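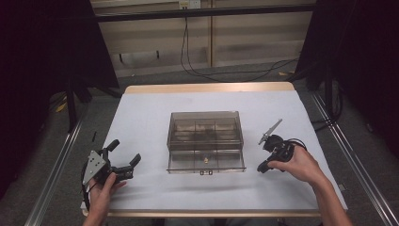

**Bivberg, 25th September.** Breltomix today publishes its second yearly report on whether machines can do the housework yet. Readers in a hurry may stop at "no". The rest of the report covers "not quite", "sometimes" and "please move the cat".

The report, *Prominine 2*, sets 22 ordinary chores for automated arms, from pairing socks to restocking a shop shelf. Four were done well enough that a reasonable householder would not do them again afterwards. Wiping a flat table went well. Wiping a table with things on it went well for the table.

Small objects remain the sore point. Getting one tiny item out of a divided plastic box is the sort of job a person does while talking on the phone. For a pair of grippers it means judging a see-through wall, closing on something smaller than the fingertips and not taking the box along too. Much of this year's work was therefore done with hand-held grippers, with people supplying the arms, the patience and the swearing.

"We're asked every week when the robot will tidy the kitchen drawer," said Emerson Falcão, who led the trials. "I tell them I haven't tidied mine either."

Shop-floor results were kinder. Shelves don't move, and tins are all the same shape.

The report runs to 400 pages, including a long appendix on socks. Printed copies can be ordered from the Breltomix office in Bivberg. Falcão will present the findings in Toledo in November, and will be carrying his own boxes.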